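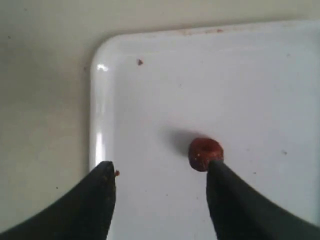

**Operations Support Department, Nestport Site: Workroom Tips**

# Working Alongside the Benchtop Arms

Following the introduction of the Treven arms in February, the handling of small parts has passed largely from hand to machine. Staff who formerly sorted and placed pieces now prepare the trays, watch the runs and deal with exceptions. The tips below are drawn from the first months of that arrangement and apply to all benches in the workroom.

## Trays

- Wipe each tray before it is loaded, including the inside of the rim. Crumbs of material and small dark specks show up plainly on a white tray and may be mistaken for parts.
- For a stain along the rim, use warm water with a little dish soap on a soft cloth. Do not use scouring powder. A scratched surface holds dirt and is harder to clean the next time.
- Dry the tray fully and set it flat on the bench.
- Glare on a glossy tray can usually be reduced by turning the bench lamp toward the wall.

## Gripper fingers

Check the tips at the start of each shift. Small fragments cling to them and are then carried to the next piece. Press the stop button, wait for the arm to settle, and wipe each tip with a dry, lint-free cloth. Scuffs are normal and need not be reported. Report any chip, crack or looseness to the Weidemann service desk through the usual form.

Fuzzy and fibrous pieces shed more than hard ones. When a run includes them, stop every 40 cycles and look for loose fibers at the tips.

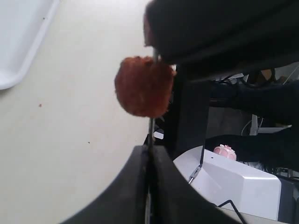

Thin rods also call for some care. A rod should be straight and free of burrs before it goes to the bench, as a bent one seldom sits properly between the fingers. Store rods lying down, in the long drawer.

## Cables and bench space

Route cables behind the equipment wherever their length allows, and leave slack at each connector. Coats and other personal items belong on the hooks by the door. Brush the tabletop toward you with a soft hand brush, and empty the dustpan before the next run.

## Changes to duties

No position has been removed as a result of the new equipment. Each shift now has 2 attendants, who exchange places at the midpoint so that neither spends the full shift watching a screen. Several employees have reported less soreness in the hands and wrists. Others have found the monitoring work tiring in a different way, and the short breaks set out in the Ruvance work plan should be taken in full.

Hand sorting remains part of the training for new staff. It is also the procedure to follow when an arm is out of service, and the paper tally sheets for it are kept in the supply cabinet.

*Page revised November 2025. Please hand marked-up copies to the shift desk.*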